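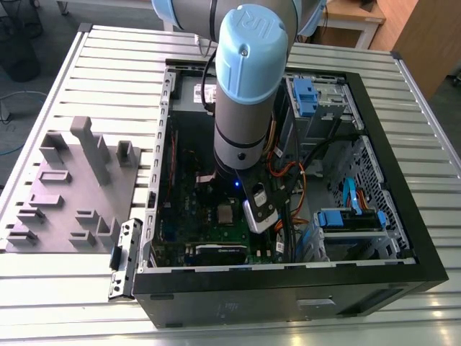 Desktop computer case

A desktop computer case, also called a chassis, tower or system unit, is the enclosure that holds most of the parts of a personal computer. It supports the motherboard, power supply, drives and expansion cards, directs cooling air across them, limits radio interference and keeps fingers away from moving fans. Displays, keyboards and other peripherals are normally kept outside it.

Construction

Most cases are built around a frame of folded sheet steel, riveted or screwed together. Aluminum is used where low weight or a brushed finish is wanted, although it costs more and dents more easily at the same thickness. Front covers are commonly molded plastic. Side panels may be steel, acrylic or tempered glass.

The motherboard does not rest directly on the metal. It is mounted on short threaded spacers known as standoffs, which hold the solder joints on the underside clear of the tray. A standoff left in the wrong position can short the board to the chassis. Many trays have a large cutout behind the processor socket so that a cooler backplate can be fitted with the board in place.

Interior surfaces were left as bare galvanized steel for many years and are still found that way in office machines. Painted interiors became common in retail cases once windowed side panels were widely sold.

Sizes and form factors

Cases are usually described by the largest motherboard they accept. The ATX standard, introduced in July 1995, fixed the position of mounting holes, the rear connector opening and the power supply, and most later desktop layouts derive from it. Smaller boards such as microATX share part of the ATX hole pattern and can be installed in a full-size ATX case.

Trade terms for overall size are less exact. "Full tower", "mid tower" and "mini tower" have no binding definition, and two makers may use the same term for cases of quite different volume. Horizontal desktop cases, designed to sit under a monitor, were the usual form in offices until towers replaced them. They survive in slimline business computers and in home theater equipment.

Drive bays

Bays are named for the media they were first made to hold. The 5.25-inch bay was used for floppy drives and later for optical drives; the 3.5-inch bay for smaller floppy drives and for hard disks. Solid-state drives in the 2.5-inch size need little support and are often fixed to flat brackets behind the motherboard tray. M.2 drives attach to the motherboard itself and need no bay, and many current cases have no externally accessible bays at all.

Airflow

Air is generally drawn in at the front or bottom and expelled at the rear or top. If intake fans move more air than exhaust fans, the case is under positive pressure, and most incoming air passes through the filters. Negative pressure pulls unfiltered air through seams and slot openings, and dust builds up faster.

Cable routing affects airflow less than is often claimed. Dalia Benmoussa, in a short survey of office towers prepared for the parts distributor Dinedbridge, reported that tidying the cables lowered processor temperature by up to 4 degrees Celsius, while cleaning a blocked front filter had a larger effect in every machine tested. Wide ribbon cables, once standard for disk drives, obstructed more of the interior than the narrow serial cables that replaced them.

Electromagnetic shielding

A closed steel case acts as a partial Faraday enclosure. Small spring fingers around the rear connector plate and along panel edges improve electrical contact between parts. Glass and acrylic panels provide little shielding -- a design that uses them depends more heavily on the layout of the board and the grounding of the frame.

Access and service

Early tower cases had a one-piece cover held by several screws at the rear. Separate side panels fixed with thumbscrews or latches are now more usual. For work on the motherboard or expansion cards, a tower is commonly laid on its side with the board facing up, so that heavy cards do not hang from their slots. Power should be disconnected at the wall before any part is removed.

See also

Motherboard
Power supply unit
Computer cooling
Expansion card

This page was last edited on 31 Oct 2025.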